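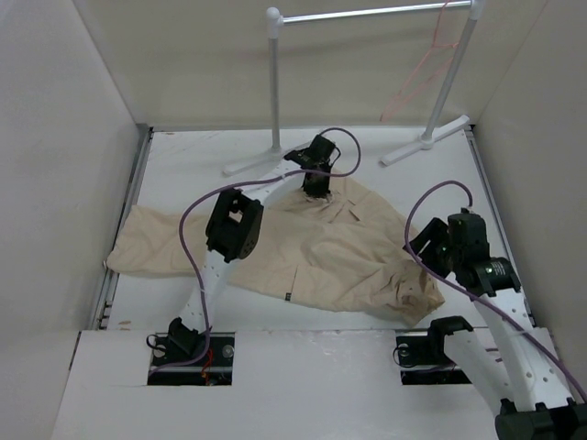

Thu 4 August
Open day, bench 2, notes

Two groups through, Beltby in the morning and Skirnwood after lunch. Rosalía ran the bench, I did the talking and kept the log. Ryan Tapley from Goodwin sat in on the second group and asked most of the questions.

Task shown: two-arm handling of a crumpled garment, tan one, random drop. Left arm takes a pinch near the top center and lifts, right arm comes in for the loose end. Policy is the March checkpoint, trained on 3,000 demos, of which 1,346 are garments and the rest towels and flat cloth. No retraining for today.

Log:
- Morning, first runs fine. Left grasp picked up two layers twice. Rosalía reset by hand both times.
- Right gripper tends to hover with jaws open before committing. Visitors read this as a fault. It is the confidence threshold, currently 85. Dropped it for one run, it closed on air, put it back.
- 7 resets over the day, all double-layer grasps or slips at the right end. None from comms.
- Cable loops on both arms stand high over the grippers. No snag today but I don't like the left one on a full lift. Reroute before the next visit.
- Clothes rack stayed at the back. Hanging not attempted, the Bivilex hanger routine is not ready to show. Two people asked for it.

Questions I could not answer properly: grip force at the fingertips (Tapley), and how it does with dark fabric on a dark surface. For the second I said we had only tested on white. Need a real number for the first. Rosalía thinks the bench scale will do if we print a flat adapter.

Skirnwood want the reset times. Sending the raw log, not the averages, as the first hour includes me talking over the start button.

To do: reroute left cable, clean the work surface, check bolts in both mounting slots, send log, fingertip force test.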